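**Gripper Comparison Enters Its Second Phase**

The Karno laboratory has completed the first phase of its gripper comparison for desktop computer service work. Two grippers were tested on the same arm, with the same controller and the same wrist camera, so that any difference in results could be traced to the fingers and their drive. The units under review are the Fleltley parallel gripper and the Talukder compact model. Each made 369 recorded attempts between September and the close of the phase.

The tasks were drawn from ordinary repair work: approaching the processor socket, opening the latches at the ends of the memory slots, and reaching past cables without pulling on them. Memory modules are removed from the board before the socket tasks begin. Operators start each run with the fingers close to the processor and check the wrist camera view before the arm is allowed to move further.

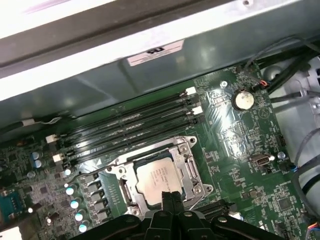 Clearance remains the main concern. A gripper that performs well on an open bench may have little room to turn once it is inside a case, and the body of the tool often limits the approach more than the fingers do. The Talukder model needed fewer changes of angle near the chassis wall. The Fleltley unit held small parts more steadily and was the easier of the two to calibrate. Reflections from metal parts affected the camera with both grippers — a matter the laboratory will address by changing the position of the overhead lights.

Controller settings were held constant throughout. A request to raise the closing speed was declined for this phase, and will be considered again when the Markard controller has been installed on the second arm.

The second phase will extend the trial to 1000 attempts per gripper and will include four case layouts. Departments wishing to supply retired desktop computers for the trial should contact the laboratory office before delivery. Storage drives must be removed in advance, and side panels should be sent with the machines.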